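Can a robot do my chores yet? Your questions, answered

Ever since we opened the Skiler workshop to visitors in July, the same questions have kept coming up (and I love every one of them!). Femke Dekker and I have put our answers together on one page.

So can a robot do the housework or not?
Bits of it. Floors, yes – vacuuming robots have been at that for years. Picking clothes off a chair and folding them is slow but it does happen. Emptying a dishwasher full of odd mugs in a kitchen the robot has never met is still very hard. I'd happily watch one try all afternoon, mind you.

Why are factories so far ahead of my kitchen?
Everything sits where it should. On a shop floor you can make a holder for each part, bolt it down and know that the next one will turn up in the same place. Try doing that with a sock.

What do you work on at Skiler?
Small, fiddly bench jobs, mostly computer parts. Our arm, which we call Ullanel, practises with processors and memory modules. Van Beek make the holders for us and we keep asking them for changes. They are very patient people.

Is picking up a chip really that difficult?
It's harder than it looks! You and I feel for the edges without thinking. A gripper has to come down square, close on two sides and not scrape anything on the way. Being off by a millimetre can spoil the whole go.

How often does it get it right?
In our last long run Ullanel made 1450 attempts and missed 51. Femke was delighted. A factory wouldn't be, and we're working through those misses one at a time.

Is it faster than a person?
No. Femke beats it every time, even with a cup of tea in her other hand. It does keep the same pace all day, though.

Will it take somebody's job?
A fair question, and I can't promise you how every firm will behave. At Brisum, where 2 of our older arms work, the staff handed over the dullest sorting job and now do the testing and repairs.

When can I have one at home?
I'd guess 7 years before a home robot is useful for more than a couple of chores, and I've been wrong before. Tidying a table will probably come first, and ironing can wait as long as it likes.

Can I come and see it?
Please do! Mornings are best, as we change parts over after lunch. Children are welcome with an adult, and do bring awkward questions – we'll add the good ones to this page.

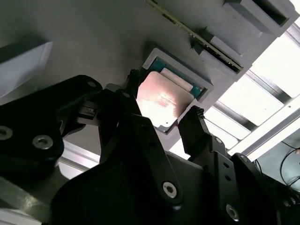
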